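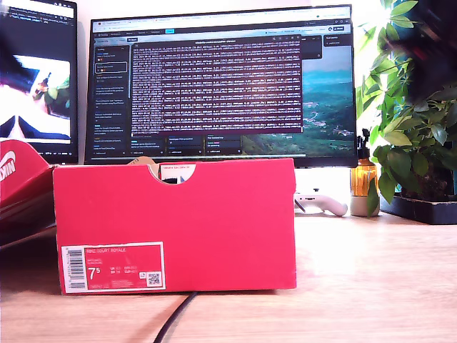 Shoebox upright on the desk, notch up, terminal open on the monitor behind it.

Gezer desk arm setup kit, by Worerer – 4 out of 5

Bought the Gezer kit in May for the two-arm cell on my desk. $519 plus shipping from Grondden, who are the only ones stocking it right now. Quick writeup while it's fresh, I have to get back to it tonight.

What you get: two clamp mounts, a calibration block, a torque driver with four bits, grease, spare finger pads, a bundle of cable ties and the setup software. No case. The foam tray it ships in is fine but the lid tore on day one.

Clamps first. Good. Wide jaws, rubber on both faces, no marks on a wood desk. Tighten, run the arm for an hour, tighten again. Manual only says to do it once and then you wonder why your zero has wandered. Mine had. Redid everything.

Software is where the money is. Terminal only, which I like, but it prints way too much. Every joint, every check, every retry, page after page. Turn on the quiet flag before you start or you'll miss the one line that matters. Homing was quick. Got fault 804 on the left wrist three times in a row, manual says "contact dealer". Reseated the connector at the elbow, gone. Write that on the inside of the manual if you buy this.

Then the reach check. The kit wants you to touch off on the calibration block, and the block is too small for that, you can't tell if the wrist is off by a little or a lot. Use a shoebox. Stand it on its long side, notch at the top. Flat face, square corners, light enough to slide when you get it wrong. The printed label down in the lower left corner of mine is a good fixed point to line up on, and the barcode strip gives you a straight vertical. Thumb notch is the second target – much harder, curved edge. If both arms can come to the notch from either side without shoving the box, your setup is done imo.

Light matters more than I expected. Glare on the right side of the desk, strong, and the wood picks up a red tint in front of the box. Auto exposure in the software did not love it. Locked exposure by hand, saved the profile, no more trouble. Would be nice if the manual menitoned exposure anywhere at all.

Upkeep. Grease every 2000 cycles, they say. The supplied tube will last ages. Torque driver is the best thing in the tray, clicks clean, and the 11 screws on the wrist cover all take the same bit. Finger pads peel off fine but the new ones need a wipe of alcohol first or they creep. Check the cables at the base while you're in there, one of mine was rubbing.

Dislikes:
Calibration block too small.
Manual is thin, and the index points to the wrong pages.
Cable ties are junk. Two snapped.
Software wont remember which arm is left after a restart. Lavville firmware has the same bug, so maybe not Worerer's fault.

Support answered in a day, polite, didn't know about the elbow connector.

Would buy again, yes. For one arm probably not, just get the torque driver and the clamps on their own, Grondden sells them seperately. For two arms the profile saving pays for itself the first time you bump the desk and have to zero everything over again.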